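Does Wiping It Down Help? Cleaning Claims for Shared Kitchens

Student project report, Hellwood
Group members: Lorne Wong, Tiina Koskela, Shadi Hourani
Advisor: Georges Nasrallah

Background

The shared kitchens at Hellwood switched to a spray called Bravon last August. The notice on the wall said it "cuts cleaning time in half." We wanted to know where that number came from. The supplier, Orer, sent us a two-page flyer with a bar chart and no units on it. Our project started from there.

What we did

We read the kitchen sign-off sheets, 1173 entries in all. Of these, 622 were made after the switch. Each entry has a start time, an end time and initials. We compared the times before and after, then asked people how they filled the sheets in.

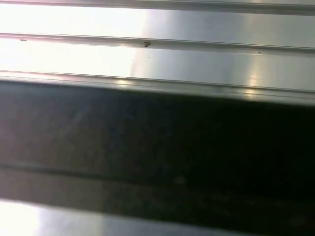 The first problem is that the times are too neat. Most entries end on the hour or the half hour, and one person told us he fills in a whole week at once. A difference of a few minutes can't be found in numbers like that, whatever the chart says. The second problem is that the sheet treats every surface the same. Brushed steel with long parallel ridges is a different job from a flat panel, and a single box marked "steel" covers both. If the ridges get skipped on a busy night, the sheet shows a faster clean and Bravon gets the credit.

Results

Average time did go down after the switch, by 2 minutes per clean. Lorne thinks this is real. Tiina and I don't, as the rules changed in the same month and the floor was moved to a separate sheet. We could not separate the two changes with the records we have.

We also interviewed 19 kitchen users. Most said they liked the smell — that was the strongest finding in the whole project, and it says very little about cleaning.

Limits

We had no control kitchen. Some August sheets were missing. Our interview questions mentioned Bravon by name, which Mr. Nasrallah pointed out was a mistake, and we agree.

Next steps

A timed test with plain soap and unmarked bottles would settle more than another survey. Orer has not answered our second email.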